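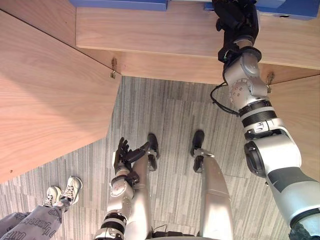

Light wood paneling and metal corner brackets, with striped carpet below.

HOTTON SKIN HEALTH NETWORK
Clinical Practice Group
Minutes of the meeting held 25 May 2019, Granström Room

Chair: Natália Valente
Present: six voting members, a quorum. Also attending: the pharmacy liaison and the recording secretary.
Apologies: two members, received in advance.

1. Minutes of the previous meeting
The minutes of the February meeting were approved with one correction. Under item 4, "topical steroid" should read "topical calcineurin inhibitor."

2. Matters arising
The revised patch test consent form is in use at all clinics except Ferkance, where the old stock is still being handed out. The Chair will write to the clinic lead asking that the old forms be withdrawn.

3. Hand eczema in adults: review of referrals
The group received the written review of 477 referrals for hand eczema. Members discussed the following points.

Many referral letters did not state the patient's occupation. It was noted that wet work, frequent glove use and contact with cleaning products are often relevant to both diagnosis and treatment, and that the question should be asked at first contact. The referral form currently has no field for it.

Scaling limited to one hand was discussed at length. Members agreed that skin scrapings for fungal examination should be taken before a potent topical steroid is started in these cases. The feet should be examined at the same visit.

The question of when to patch test was raised. The group's view was that patch testing should be considered for any adult with persistent hand eczema that has not responded to emollients, avoidance of irritants and a suitable course of topical treatment. One member asked that her preference for earlier testing in hairdressers and health care workers be recorded.

Resolved: that an occupation field be added to the referral form, and that the guidance sheet be amended to cover scrapings in one-sided disease. Carried, 6 in favor, none opposed.

4. Patient leaflet on emollients
The second draft was reviewed. Members asked for a plainer explanation of how much to apply, and for the fire safety warning to be moved to the front page. The warning should state that clothing, bedding and dressings with dried emollient on them can catch fire easily. The paragraph on bath additives is to be removed.
Action: pharmacy liaison to circulate a third draft.

5. Pruleo appointment system
A written report was received. Follow-up visits for phototherapy patients are still being booked under the general dermatology code, and the waiting list for that service cannot be read correctly as a result. The Chair asked that the matter be raised again with the system's support desk.
Action: recording secretary.

6. Staff teaching
The teaching session on contact allergy to preservatives was attended by nine nurses. A repeat session was requested for evening staff. Approved, subject to room availability.

7. Other business
None.

The meeting was adjourned by the Chair. The date of the next meeting will be sent to members by mail.

Minutes approved for circulation: Natália Valente, Chair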